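Learning the local radio voice

When I moved to Adugna I could read English well enough, but on the telephone I was lost. My neighbour Nhyira Dramani told me to listen to the radio each morning and repeat what I hear, half a second behind the speaker. I felt foolish the first weeks. I did it in the kitchen with the door closed.

The station I chose has existed since 1966 and still reads the ferry times for Sturkis at 5 in the morning. I know them by heart now, though I have never taken that ferry.
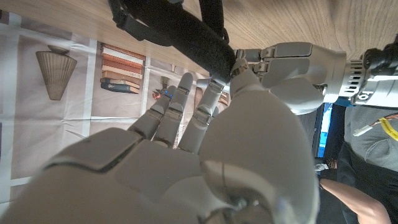 Grey fingers on black foam.

My notebook has 161 pages and I filled it in one winter. On the left side I wrote the word as I heard it, on the right side how it is really spelled. "Sposeter" was "supposed to". "Wunnuvem" was "one of them". I had learned 3000 words from cards before I came, and I think I could recognise only half of them when a real person said them quickly.

What helped me most was the Sunday programme about gardens. People call in with the same problems -- slugs, mostly -- and the presenter answers slowly, with many pauses. A caller from Femia had a very strong accent and I understood her completely. I was so proud that I called my sister.
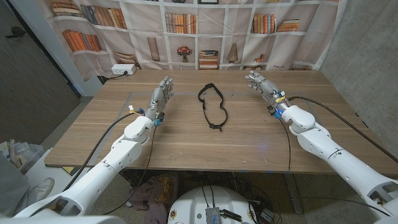
The football results I still cannot follow. The names of the clubs come too fast, and the voice goes up or down before the number, so everybody except me knows already who has won. Nhyira says he can hear a draw before it is spoken. I have tried this and I was wrong every time.

In May I will start the evening course at Bollex, where they make you speak in front of the group. I am practising with the ferry times.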